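Small Business Ownership, Unit 6
Reading the founder story: growth, exits, and what the numbers leave out
Handout for the session of 13th November

Before you come to class, read the two company profiles in the course packet (Devis and Zellex) and the one-page sale summary for Kadrić. Bring a pencil. You will be crossing things out.

1. Why we spend a session on this

Most of what gets written about business owners is written by the owners, by someone they pay, or by someone who wants to be invited back. I don't say that to be rude. A company bio has a job to do and it does it. The trouble starts when students treat it as evidence, copy the steps, and wonder why the steps don't work. In last January's final papers, more than half the plans quoted a founder bio as proof that a market existed. A bio proves that somebody wrote a bio.

2. Growth by location

The Devis profile tells us the company went from one store to 20 under the same owner. Fine. What would you want to know before you were impressed?

Who paid for the stores. If they were franchised, the risk sat with other people and so did most of the profit.
How many closed. "Grew to 20" can mean 20 opened, or 36 opened and 16 shut. The profile uses the word "grew" and moves on.
Sales per store over time. A chain can double its doors while every store in it gets weaker.
How long the leases run. A store that should close often can't, and it still gets counted.

The profile answers none of these. Write "not stated" in the margin each time. Do not fill the gap with a friendly guess.

3. Customers, accounts, and other soft counts

Zellex claims 3574 customers. That is a nice exact figure, and exact figures make people relax. Look at the footnote in the packet, in the small type. A customer is "any business that has opened an account." Of those, 1180 placed an order in the most recent year. So the company has 1180 customers and a list of 2394 businesses that once filled out a form.

Is that dishonest? I'd call it normal, and that worries me more. Watch for the same trick with "users," "partners," "members" and "locations served." Ask what a person has to do to be counted, and what they have to do to stop being counted. If there is no answer to the second question, the number can only go up.

4. The sale

A sale is usually offered as the happy ending. The owner "exited." Read the Kadrić summary and mark the following:

Price. Is it given? If it isn't, why do you think it was a good one?
Cash at closing versus earn-out. An earn-out pays later if targets are met, and the buyer often has a lot of control over whether they are.
Debt. A large price paid for a company with large loans may leave the owner with very little.
What the owner did next. A seller who is back at work for the buyer within a month may have sold a job along with the company.

There are good sales. Plenty of people build something, sell it at a fair price and go fishing. My point is that the word "sold" doesn't tell you which kind you are looking at.

5. Luck and timing

Founders rarely credit timing, and I understand why. It is hard to put on a plaque. Still, a shop that opened just as demand took off would have needed real effort to fail. The fair test is to compare it with other shops that opened in the same place in the same years. We almost never can, as the ones that went under didn't hire anyone to write up their history.

The Itine case in your packet is the closest we get. Two distributors, same town, same supplier terms, similar owners. One lasted and one didn't, and the surviving owner says it came down to "discipline." Read both sets of accounts and see whether you can find the discipline. I couldn't. I found a large customer who paid late and picked the wrong distributor to do it to.

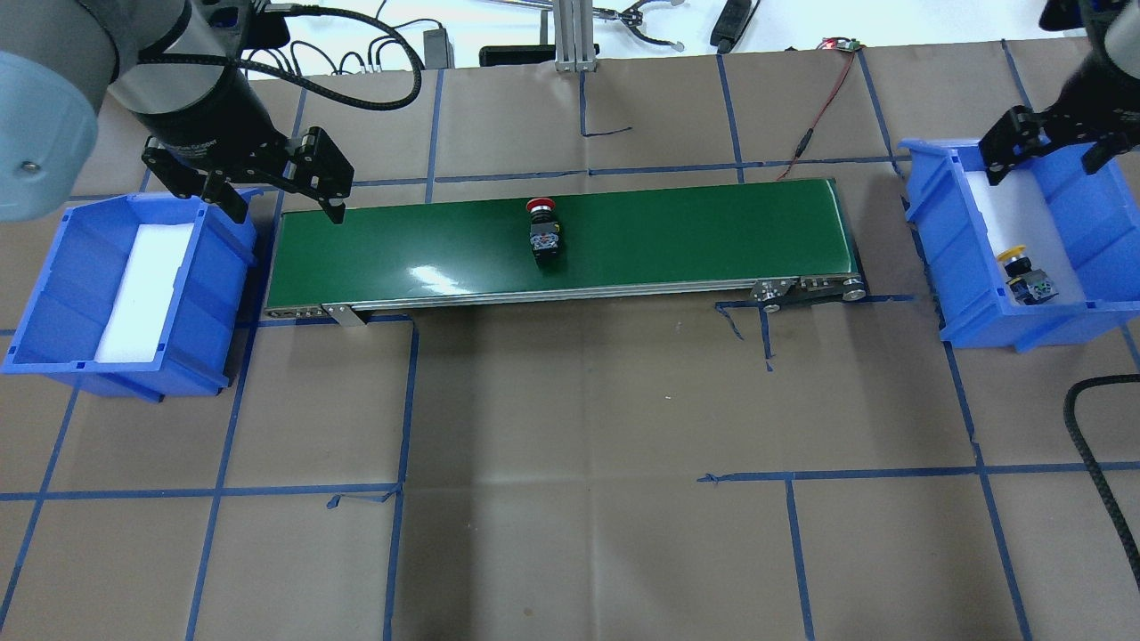
A student in an earlier section objected that all this doubt makes it impossible to learn from anyone, and that an owner who survived 16 years must have known something worth hearing. Fair enough, and I've kept the objection in the handout on purpose. I agree that the owner knew something. I doubt it is the thing in the bio. Ask about payroll in a bad month, or the supplier they dropped, and you'll usually get closer.

6. Written work

Pick one of the packet profiles. In two pages, list each claim of success, say what would have to be true for it to mean what it seems to mean, and say whether the document shows that. Quote exactly. No outside bios as sources, including ones you find inspiring.

Papers that reach no firm verdict are fine. Papers that use the word "visionary" will be handed back.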